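Project report: Unit 4, Technology and Work
Visit to the Lultetden open day, Traddale
Nanami Arai
Sep 5, 2023

1. Why I went

Our unit asks us to compare what a company or lab says about its machines with what a visitor can find out on the day. I chose the Lultetden open day because the leaflet said their two-armed system, Dakunska, was "ready for everyday tasks". I wanted to know what was meant by ready, and by everyday.

The main demonstration bench, both arms:
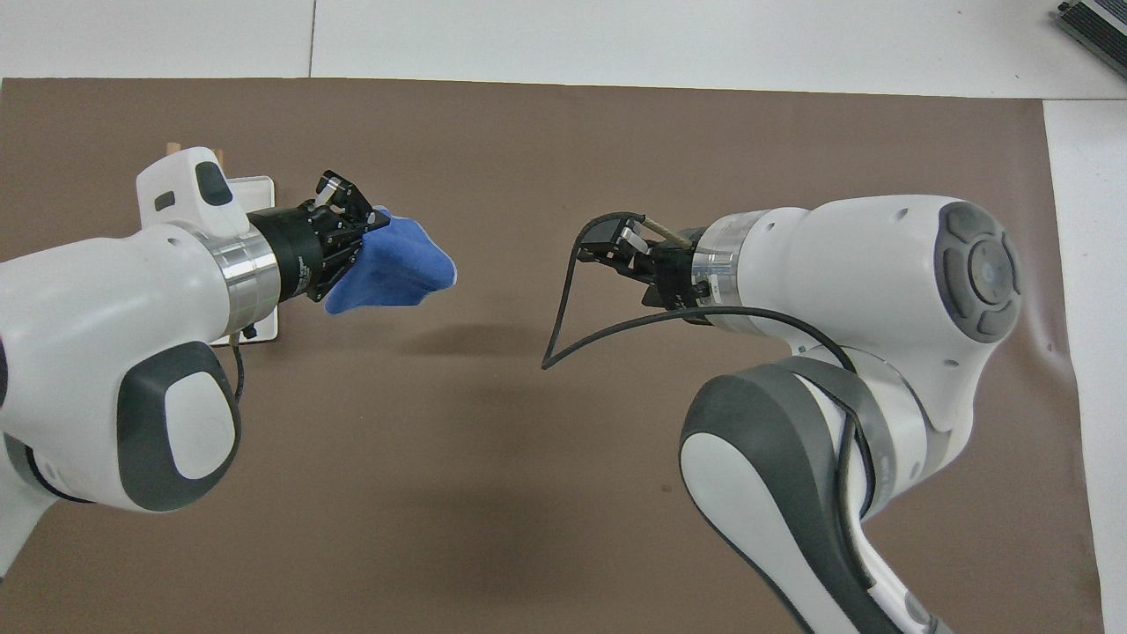
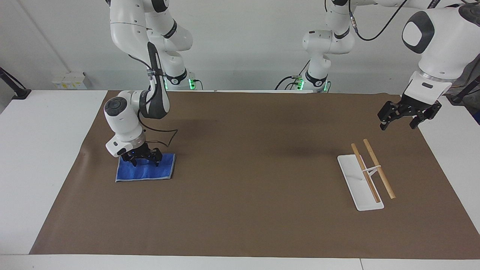
The question I took with me was how much of a demonstration is the machine and how much is the table it has been given. The leaflet talks about homes, care settings and small workshops. I have never been in a home where the work is laid out on a sheet of brown paper with clear space all round it. The blue cloth is a good case. Folded flat on the brown, it is a bright thing on a plain background with only the gripper touching it, and I would expect that to be much easier than a towel at the bottom of a pile. The two wooden sticks also have a white stand of their own. I don't say this is cheating, but the leaflet should mention it.

2. What we were told

The talk was given by a presenter from Nomura, the firm that sells Dakunska. It was clear and well paced, and I have no complaint about the manner. We were told that the system had completed 758 practice runs since January, and that 461 of them were counted as successes. This figure was on a slide for a short time and I copied it down.

I worked it out on the train and it comes to a bit under 61 per cent. The slide did not give the percentage. It did not say what a success was either. If a towel is picked up and put down crooked, is that a success? I put this to the presenter in the questions and was told it "depends on the task definition". I asked if I could see the task definition and was told it was an internal document.

3. What I could check for myself

Not very much. Visitors went in by groups, 14 in mine, and we stood behind a rope for most of our slot. From there I could follow the larger movements of the arms but I could not judge how firmly anything was held. The fingers of the grippers are small compared with the rest of the machine, and all the delicate business happens there.

I had hoped to time a full task. This did not work because the presenter talked over the start and I could not tell which movement was the first one. I should have asked for a signal. My tutor warned me about this when she read my plan and I did not change it.

I also asked whether a visitor could swap the cloth for a scarf or a jumper. The answer was that changes were not possible on the day. That may well be for safety reasons, and I accept that — but it means I can say nothing about how the system copes with something it has not been set up for.

4. Discussion

Some people in my group were impressed and said so. One said she would have one tomorrow if it did the ironing. My own view is cooler. Two arms working over one table is harder than it looks, and I do not want to be unfair to the people who built it. My doubt is about the word "everyday", which needs evidence from an ordinary room, and the open day offered none.

The feedback form had 47 tick boxes and one line for comments. I used the line to ask for the meaning of "success" in writing. I have had no reply so far.

5. If I did this again

Send the questions in advance. Agree a start signal for timing. Ask how the objects were chosen, and who chose them. Stand at the side if they allow it, closer to the grippers. I would also like to visit the Traddale site on a normal working day and compare my notes with these.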